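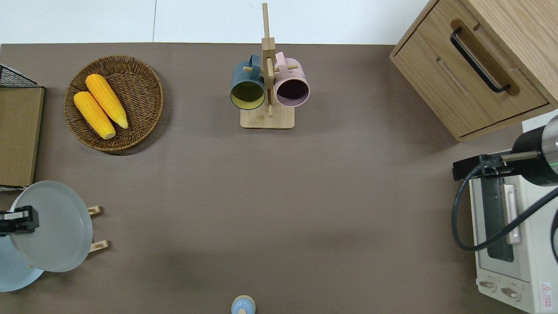
How Racks and Stands Hold Dishes

Kitchen objects come in many shapes. A plate is flat and wide. A mug is tall and hollow, with a loop on one side. An ear of corn is long and can roll. Each shape needs a different kind of support. This page explains three of them: the plate rack, the mug tree and the woven tray.

Plates: standing on edge

A plate lying flat is very stable. Its weight is spread over a wide base. It also takes up a lot of table. A plate standing on its edge uses only a narrow strip, but it will fall over if nothing holds it.

A dish rack solves this with pegs. The plate goes between the pegs, and they stop it from tipping too far. Most plates in a rack lean a little. A leaning plate presses on a peg, and the peg presses back. Engineers call this a reaction force.

To take a plate out, grip the rim and lift straight up. If you pull sideways, the plate pushes against the pegs and the whole rack may slide.

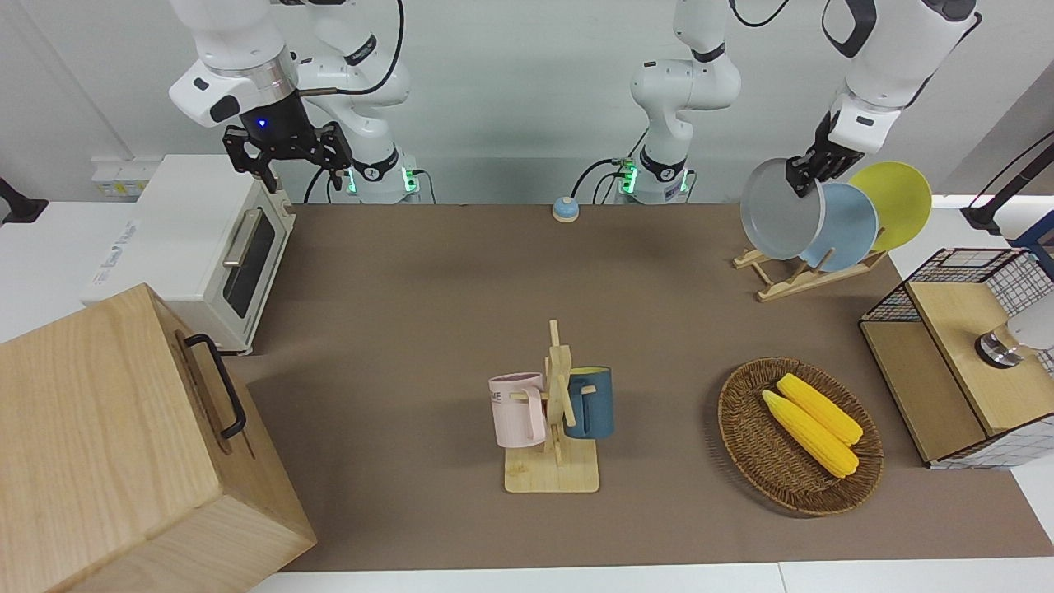

A gray plate held by its rim at the rack. The mug tree in the middle of the table holds a mug on each side.

Mugs: hanging by the handle

A mug tree has three parts: a flat base, an upright post and short pegs. The handle of the mug goes over a peg, and the mug hangs from it.

The weight of a mug pulls down at a point away from the post. This makes a turning effect called a moment. The farther out the mug hangs, the larger the moment. A second mug on the opposite side turns the other way. If the two mugs weigh the same and hang at the same distance, the moments cancel. This is called balance.

The base helps too. A wide base is harder to tip than a narrow one, even when the mugs are not equal.

Food: resting in a tray

Corn has no handle and no flat bottom. On a bare table it can roll. A round tray with a raised rim stops it at the edge. Wicker trays are made by weaving thin, bendable strips over and under each other -- the same idea as cloth, but stiffer. The small gaps in the weave let air through.

Try it: a balance test

Mattes Nolte teaches this test to his Thursday class in Nokwood. You need a ruler, a pencil and two paper cups. Ask an adult before using anything breakable.

1. Lay the ruler across the pencil so that it balances.
2. Put one cup on each end. Check that it still balances.
3. Add 23 dried beans to one cup. Watch which end drops.
4. Add beans to the other cup until the ruler is level again.
5. Now move one cup closer to the pencil and write down what changes.

Words to know

Rim: the outer edge of a plate, cup or tray.
Peg: a short rod that sticks out and holds something.
Moment: the turning effect of a force.
Base: the bottom part that an object stands on.

Text by Eduardo Pinheiro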